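In praise of the bare table

Every January I take everything off our table and leave it off for as long as I can bear. The fruit bowl goes, the post goes, the candle we never light goes. My neighbour Nataša Jurić thinks it makes the room look as if we are about to move house (she may be right!), but I have come to love those weeks more than any other part of the winter.

We paid 230 for the table, which felt like a fortune at the time, and then I spent years hiding it under runners and mats. What a waste. A wooden top is worth looking at, if you let it alone. The lines run close and straight for a while, then they loosen and bend and wander off into great long curves, and on a dull morning the light lies across it so softly that I forget my tea.

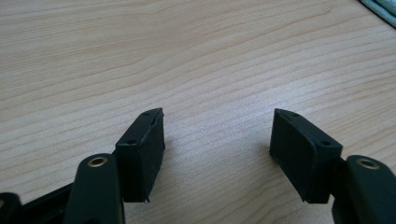 Pale wood, with the grain sweeping up to the right.

I do understand the case for covering things up. Cosmin Dumitrescu, who taught me most of what I know about looking after furniture, grew up in a house where a table without a cloth was a table that hadn't finished getting dressed, and he still winces when he sees me put a mug straight down. We have argued about it over a good many suppers.

So I will give him this much. If there must be a cloth, let it be one cloth, in a quiet colour, and let it be something you can wipe up with as well as look at. A light minty blue with a ribbed weave suits me very well. It can be spread out while the bread is being cut and whisked away afterwards, and the table goes back to being a table. I don't iron mine, and I don't line it up with the edges either, whatever Cosmin's mother might have said.
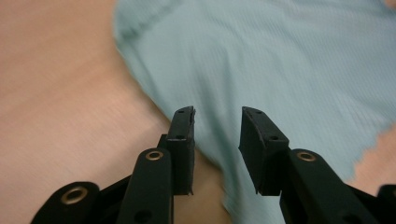 What about the marks?

People always ask. Yes, there will be marks. Ours has a ring from a casserole at one end, and I am rather fond of it now, though I wasn't that evening. Wipe up spills when you see them, keep a mat handy for the hot pans, and then please sit down and have your supper.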